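Play food: washing, drying, sorting and putting away
Workshop and Household Notes, Indamside
Notes kept by Stela Lungu

Scope

These notes cover moulded plastic and foam play food of the sort found in most homes with children under school age: fruit, vegetables, bread, eggs, and the baskets and trays that go with them. Wooden pieces are dealt with briefly at the end. Felt and knitted pieces are washed as clothing and are left out.

Identify the material first

Three types account for most of a mixed set.

Hollow blow-moulded plastic. Light, rigid or slightly flexible, usually with a visible seam running round the piece. There is often a small vent hole at the stalk end or in the base. Press the sides gently near the ear; a hiss of air means the hole is open.

Coated foam. Very light, gives under the thumb and recovers slowly. The colour is a skin of paint over a pale core. Fruit made for display is often of this type, and some of it has a flocked or dusted finish to imitate bloom. It dents permanently under a fingernail. It also crumbles when bitten, so display fruit should not be put in with toys for small children at all.

Solid or two-part plastic with hook-and-loop discs. Heavy for its size, made to be "cut" with a toy knife. The discs are glued in.

Sort into these three types before any water is run. A set bought second-hand will nearly always contain more than one.

Washing

Hollow plastic
1. Cover the vent hole with a short piece of waterproof tape. Dry the area first or the tape will lift.
2. Wash in a bowl of warm water with a few drops of washing-up liquid. Hand-hot is enough. Thin walls soften and distort in water straight from the kettle.
3. Use a soft toothbrush on deep texture. Work along the grooves, then across them.
4. Rinse under the tap, shake off, and remove the tape.
5. Squeeze the piece with the hole facing down. If water comes out, keep squeezing until only air does, and stand it hole down to dry.

A hollow piece that has been soaked without tape may hold water for weeks. Black specks in what comes out are mould, and the piece should be thrown away. Bleach does not reliably reach the whole of the inside wall and cannot be rinsed out properly through a pinhole.

Coated foam
Do not immerse. Wipe with a cloth wrung out in soapy water, then with a second cloth wrung out in plain water, and leave in moving air. Rubbing takes the paint off the high points first. Flocked finishes are brushed dry with a clean make-up brush and nothing else.

Two-part plastic
Separate the halves and wash them with the discs facing down so that the water does not sit in the pile. Pick hair and lint out of the hook side with a pin or the end of a tail comb. A disc which has come away can be refixed with a contact adhesive once both faces are clean and dry. Leave overnight under a light weight – a tin of beans will do.

Drying

Air drying on a rack is the standard method. A wire cake rack over a tea towel gives a gap underneath and stops round pieces rolling. Textured pieces are turned once, after an hour or so. Keep everything off radiators. A tumble dryer is unsuitable for all three types, mesh bag or no mesh bag.

Do not close anything into a lidded box on the day it was washed. One damp piece will scent the lot. 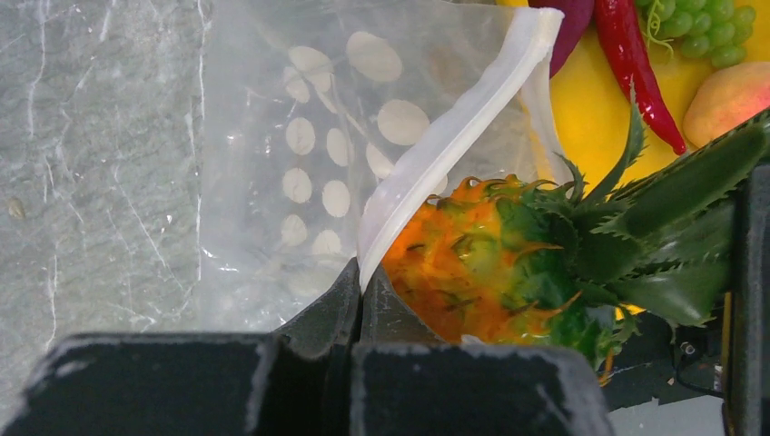
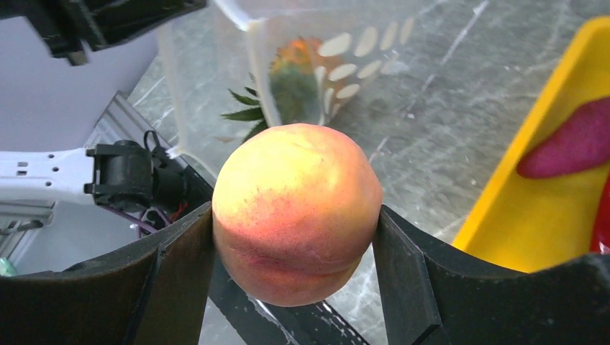
Texture decides the drying time more than size does. Smooth pieces shed water and can be wiped, and a cloth run once round the seam finishes them. Scaled, ribbed and netted surfaces hold a film at the root of every ridge. The toy pineapple is the usual offender: the body has raised segments with small spiky tips, and the leaves at the top make a further set of pockets. Brush it last, when the water is already due for changing, and lay it on its side to dry with the leaves clear of the rack. A basket with oval holes in the walls, like the translucent white one, is a fair place for it to finish, provided it is not buried under other pieces.

Choosing a container

Open sides. Holes or slots in the wall let the last of the damp out and let grit fall through. Check that no hole is large enough to trap a child's finger, and run a thumb round the inside of several of them. Moulding flash is common on cheaper baskets and can be taken off with a craft knife held almost flat.

See-through walls. Translucent plastic shows colour and outline without the basket having to be tipped out, which cuts down the emptying of the whole set to find one carrot. Fully clear plastic shows more but scratches visibly and tends to crack at the corners if dropped in a cold room.

Size. A basket of 4,000 ml suits a small set. We have two of this size from Plerna and they have kept their shape. Beyond that the lower pieces are never seen. Two small baskets are easier for a child to carry and easier to wash.

Shallow trays. A tray with a raised rim is useful for the pieces in play, and the rim keeps round ones off the floor. A strong plain colour helps, in yellow or white for preference, against which purple, red and green pieces are all easily picked out. Avoid patterned trays for the same purpose.

Bags. Zip bags are for dry pieces going into long storage, and should be kept out of reach of small children at all times. Press the air out, then leave the last finger-width of the zip open for a day before closing it. Printed bags hide the contents and are better kept for something else.

Sorting

By kind. Fruit in one basket, vegetables in the other. This is quick for adults and tolerable for children from the age of three or so. Arguments about tomatoes can be settled locally.

By colour. Better for very young children and for anyone doing the tidying at speed. The drawback is the two-coloured piece. Assign it by its main body colour and ignore leaves and blush, or it will move basket every week.

By material. Poor for play, good for washing day. Dulce Manríquez at the Indamside toy library marks the base of each hollow piece with a dot of nail varnish, well away from the vent, so that the wet wash can be pulled out of the baskets without testing every item. I have copied this and would not go back. Use the marks on sets for older children only.

Whichever rule is chosen, write it on a label and fix the label to the short end of the basket. The long side faces the wall on most shelves.

Numbers. Seven pieces to a tray is a workable limit for a table game. More than that and they are stacked, and the stack slides.

The table

Play food is usually handled on the kitchen table or worktop, so the surface needs the same attention as the set. Marble-effect surfaces with veining are awkward in one respect: fine crumbs and pale smears sit in the pattern and are missed by eye. Wipe in straight overlapping passes, then check by looking low across the surface towards a window.

Real marble should be kept clear of vinegar, lemon and limescale remover. Laminate and vinyl will stand a mild vinegar solution but gain nothing from it here. Washing-up liquid and a wrung cloth are adequate for all of them.

Coloured plastic left standing on a pale surface can mark it, particularly red and purple pieces with a soft, slightly tacky feel. The tackiness is plasticiser coming out of the material and it does not wash off for long. Such pieces also bond to one another and to tray bottoms. Discard them.

Checks

Go over the set every six months. December is a convenient time, before anything new arrives.

Seams: flex each hollow piece and look for a line opening up.
Small parts: pull firmly on stalks, leaves and calyxes. A leaf cluster pushed into a socket is held only by friction on many pineapples, strawberries and aubergines, and is a choking hazard when it comes out. If it moves, remove it and retire the piece.
Paint: scrape with a fingernail. Flaking pieces go.
Hook-and-loop: both discs present and flat.
Baskets: rim, handles and corner holes for splits. Splits start at the holes nearest the base.

Do not glue a loose stalk back in for a child under three. No household adhesive can be relied on at that joint.

Wooden pieces

Wipe, do not soak. Dry at once with a towel and stand on end grain where the shape allows. Raised fibres are taken down with fine abrasive paper along the grain. Varnished pieces that have gone white have taken in water under the finish; some recover after a week in a dry room, others need stripping. Never store wood in the same closed bag as plastic that has been washed recently.

Corrections

Radu Onu writes that the tape step can be replaced by a plug of candle wax in the vent hole. It works in cool water. In hand-hot water the wax softens and was pushed inside two of our pieces, so the tape stays in these notes.

Related notes: Lunch boxes and seals; Bath toys; Removing sticker residue from polypropylene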